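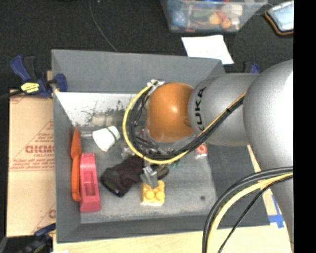 The May run is close to settled, so I'll go through your points from the last message and add what has changed. Flenunier are confirmed for all six shows. Ye are confirmed for everything except Trititham, where their drummer can't get the night off work, and we need a local opener for that one. On the wristbands, I'd like two colours this time, a yellow like the toy block with the four studs for general entry and an orange like the glossy dome above it for bands and crew. At the last few shows both lots were close to red and the door couldn't tell them apart under the stage lights. If anyone has a printer who does proper solid colours, please post the details to the list.

> On 2018-03-19 the list received:
>
> Can we get a straight answer on the running order? I've seen
> one poster with Flenunier on top and another with Skimside on
> top. I'm playing in neither band so I don't mind who closes,
> but I'm the one answering messages about it.

Skimside close every night. The poster with Flenunier on top was a draft that got shared before the artwork was finished. Please take it down if you've put it up anywhere, including the old band pages. The right one has the tour name along the bottom and all the logos in white. Flenunier are main support and have been told this, and they're happy with it as long as their set length stays where it is.

> Also what time are doors? The venue page for Trititham says 6
> and our event says 8. People will be driving in for that show
> and it matters to them.

Doors are at 6 at Trititham and 8 everywhere else. The early start is because the hall has a noise limit later in the evening and the neighbours have complained before. I've asked for our event to be corrected and will check it again tonight. Whoever opens there needs to be loaded in and line checked before doors, with no exceptions, as there's only one way onto the stage and it goes through the bar.

> Is there a shared backline or is everyone bringing their own?
> We lost half the changeover time last year to three different
> bass rigs going on and off.

Shared. Skimside are supplying the bass rig and two guitar cabs. Bring your own heads if you want them, plus pedals, leads and power boards. The drum kit is Flenunier's shells and hardware, and each drummer brings cymbals, snare, kick pedal and throne. Triggers are fine but sort out your module and cables before you get to the stage. If you tune to something very low, let the sound desk know at load-in. Last year the first song of nearly every set was the desk finding out.

Changeovers are shorter than they were. Set up your pedals on the floor side of stage while the band before you is playing, and get your gear off before you start talking to people. I know that sounds obvious but it's where the time went.

> Guest list: same as before?

No, smaller. The rooms are smaller this time and we can't give away a quarter of the tickets. The list is up to 30 names across the whole bill, and that includes partners, photographers and anyone reviewing the show. Split it among yourselves and send me one list per band by midday on the day. I won't be adding names at the door. Photographers need to be on the list even if they've shot for us before, and they get the orange band.

> Last thing. Merch. Are the venues taking a cut?

Two of them are. I've argued it down as far as I think it will go. Trititham takes nothing but you have to staff your own table, and the table is in the foyer where it gets cold. The rest leave it to us. Skimside have new shirts and a tape, and Ye have patches left over from their demo. Flenunier are waiting on vinyl that may not arrive in time — if it doesn't, they'll take orders and post it out.

Please agree on shirt prices before the first show. I don't want one band selling well under the others and having the conversation at the table in front of people.

Still open from my end:

Local opener for Trititham. Something heavy, own transport, willing to play early. Death metal or grindcore would suit the bill but I'd listen to anything that isn't a covers band.

A van with a tow bar for the last two dates. The trailer is sorted, the vehicle isn't.

Somebody to do the door in the first town. It's paid, though not well.

Wristband printer, as above.

Reply to the list and leave my own address off it, so the answers stay in one thread.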